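**Ticket 2143 · Manos Virnwood, comparación de controladores**
Estado: abierto
Prioridad: 2
Componente: driver de mano, cámara de cabeza

**Síntoma**

Con el controlador Clumilex, la mano izquierda llega a la pose de pre-agarre con retardo respecto a la derecha. Con el controlador Fluvetti no se reproduce. Misma trayectoria, mismo firmware en las dos manos.

**Pasos para reproducir**

1. Cargar el perfil `pan_bol` y homing de ambos brazos.
2. Lanzar la aproximación bimanual: izquierda a la barra de pan, derecha al borde del bol.
3. Comparar la marca de tiempo de consigna con la de posición articular.

La tarea es pasar las dos piezas de pan al bol. Captura de la cámara de cabeza durante la aproximación:

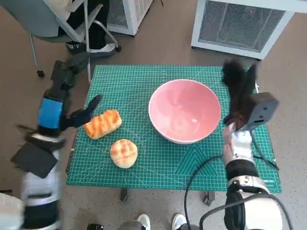
*Cámara de cabeza. Un dedo de la mano izquierda junto a la barra, sin contacto; mano derecha sobre el borde del bol.*

**Registro**

- 10:20. Cambiado el cable de datos de la mano izquierda. Sin cambios.
- 10:45. Intercambiados los puertos del controlador. El retardo sigue en la izquierda, así que se descarta el puerto.
- 11:30. Bus a 4 ms en lugar de 8 ms. El retardo baja, pero aparecen tramas perdidas en el log.
- 12:10. Vuelta a 8 ms. Desactivado el filtro de consigna de la izquierda: el retardo desaparece en las 2 repeticiones siguientes.

**Diagnóstico provisional**

El perfil importado de Appiah trae el filtro activo solo en el lado izquierdo. Fluvetti ignora ese campo; Clumilex lo aplica.

**Pendiente**

- Corregir el perfil y repetir la serie completa con ambos controladores.
- Revisar el desenfoque de los dedos en la cámara de cabeza. Abrir ticket aparte.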